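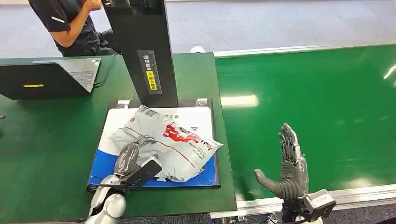 Unit 2: The Parcel Check-Out Station

Last updated: 24 Feb 2019

Search this course Go

These notes cover the stretch between the shelf and the door. Read them before the March lab.

The station stands on a green table next to the conveyor. It has a tall black column and a flat pad at its foot, where the parcel goes. A laptop sits on the same table. Soft plastic bags are harder to place than boxes. Flatten the bag with the palm, turn it so the waybill barcode faces up, and keep folds off the label.

The sign on the pad gives the customer the same rule in Chinese: put the package in this area, barcode facing up. Two metal clips hold the pad's top corners. Smaller text below asks people to check the recipient and the waybill number, and to take the parcel after the voice prompt. 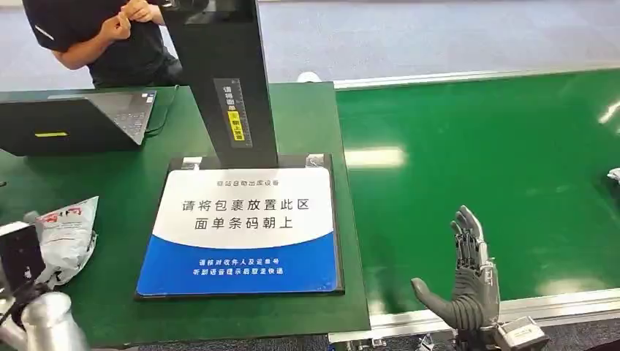 Maricel Lumanlan asked whether the name check could be dropped when the waybill number matches. It stays in. Two parcels for one household can look alike, and the number is long enough to misread.

For the lab, write up 50 check-outs from the Visgate log. Note each repeat scan and the type of packaging.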